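Workshop Technician (Refurbishment) - Garow Reuse

Reference: 2132
Location: Mikau Yard, Unit 2
Hours: full time, Monday to Friday
Contract: permanent, subject to a probation period
Reports to: Duván Sotelo, Workshop Manager
Closing date: 18 June 2019

Garow Reuse collects surplus office computers from employers, wipes the storage, tests the hardware and passes working machines on to schools, libraries and advice centres. Last year the workshop processed 2000 desktop units and 726 laptops. Units that fail testing are stripped for parts, and the remainder goes to a licensed recycler.

The post holder will work at the desktop bench. Most of the intake is business desktops from a small number of manufacturers, in batches of the same model. Faults are logged against the asset number in Cuervo, our stock system, and parts removed from a unit are entered separately before they go to the shelves.

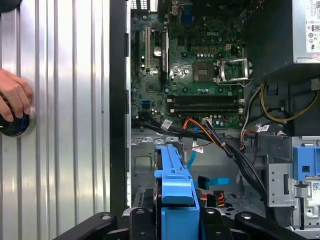
Main duties

Book in deliveries and check asset numbers against the collection note.
Carry out visual inspection, electrical safety testing and a full hardware test on each unit.
Remove and fit processors, memory, drives, power supplies and expansion cards.
Replace coin-cell batteries and reset firmware settings to the workshop standard.
Run the data wiping procedure and file the certificate for each drive. Drives that cannot be wiped are set aside for shredding.
Install the operating system from the current image and complete the final check sheet.
Keep the bench, tools and anti-static equipment in good order.

The technician will also cover the parts counter on one afternoon a week and will occasionally go out with the van on larger collections.

Essential

Experience of building, repairing or upgrading desktop computers, paid or unpaid.
Ability to trace a fault by substitution and to record the result clearly.
Safe handling of static-sensitive parts.
Ability to lift and move equipment, with handling aids provided.

Desirable

Portable appliance testing certificate.
Soldering experience - through-hole work only.
Full driving licence.

No formal qualification is required. Training in Cuervo and in the wiping procedure is given during the first month. The workshop will move to the Gallance building in October, and applicants should be able to travel to either site.

How to apply

Send a CV and a covering letter of no more than 2 pages, quoting the reference above. The letter should describe one hardware fault you have diagnosed, the steps taken and the outcome. Shortlisted applicants will be asked to complete a practical bench test followed by an interview with the Workshop Manager. Applications received after the closing date will not be considered.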